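## 4. Making your first transfer

You've cleaned the deck, you've found a power outlet, and now comes the fun part: hearing a tape that may not have been played in decades! This section takes you from the cassette in your hand to a finished file. Set aside an evening for it. After the first one you'll be doing it while you cook.

You need:

- a cassette deck with line outputs (the Urkar deck from Section 2, or your own)
- the Navarro USB audio interface and its cable
- a desktop or laptop computer with the recording program from Section 3 installed
- headphones
- a pencil

**Note:** Leave 300 MB of free disk space for each side of a 60-minute tape. Long interviews on 90-minute tapes take half as much again.

### 4.1 Get the tape ready

1. Look through the little window. If the tape is bunched up or sitting in loops, put the pencil in one hub and turn gently until it's snug.
2. Snap off the two tabs on the back edge of the shell. Now the deck can't record over anything, even if you press the wrong button.
3. Fast forward to the end, then rewind to the start. Old tape sticks to itself a little, and one full trip loosens it up beautifully.
4. Write down everything on the label, spelling mistakes included. Put it in the file name later.

> **Caution:** If you hear squealing or the tape slows down, press Stop and take the cassette out. Don't try again on the same tape until you have read Section 7, "Sticky and noisy tapes."

Remedios Dagdag has moved more than 800 family and church tapes onto disk this way, and she still does step 3 every single time.

### 4.2 Set the level

1. Plug the deck's line outputs into the interface. Red goes to right, white goes to left.
2. Open the recording program and choose the Navarro as the input.
3. Find the loudest part of the tape. On a music tape try the last chorus; on a family tape, look for the laughing.
4. Play it and turn the input knob until the peaks land near -6 on the meter. Red lights mean turn it down.
5. Rewind.

Quiet recordings are fine, really! You can raise a quiet file afterward, but a squashed loud one stays squashed.

### 4.3 Record

1. Press Record in the program first, then Play on the deck.
2. Listen on headphones for the first few minutes. If the voices sound muffled, try switching the deck's noise reduction off and on, and keep whichever setting sounds more natural.
3. Let the whole side run, blanks included. Heriberto Huamán found his grandmother singing after a long silence at the end of a side everybody thought was empty.
4. Press Stop on the deck, then in the program.
5. Save as WAV before you do anything else.
6. Flip the tape and repeat.

**Tip:** Name files so they sort themselves: box, tape, side, then the label text. `B02_T19_A_lake_cabin` is easy to find ten years later.

### 4.4 If you hear hum

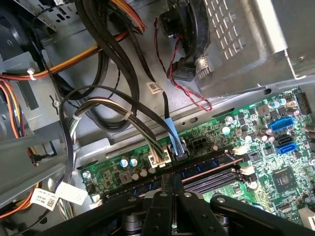
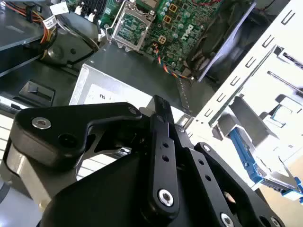
Hum is a low, steady note under the recording, and it nearly always comes from the cables outside the computer. Start by plugging the deck and the computer into the same power strip. If the hum is still there, pull the audio cables away from anything carrying power and give them their own path along the back of the desk. Bundling helps a lot once you know which cables belong together: the white, gray and black wires in the first picture are held with two white zip ties, and the same trick works for a pair of audio leads. Keep the deck's power cord out of that bundle, and don't pull the ties so tight that they pinch.

Still humming? Work through these in order and listen after each one:

1. Swap the audio cable for another one.
2. Move the interface to a different USB port.
3. On a laptop, unplug the charger and run on the battery for a minute.
4. Move the deck away from lamps with dimmers.

> **Caution:** Never remove or tape over the ground pin on a power plug to stop hum.

When it finally goes quiet, take a picture of how everything is plugged in and keep it with your tape list. Then go on to Section 5, "Splitting a side into tracks."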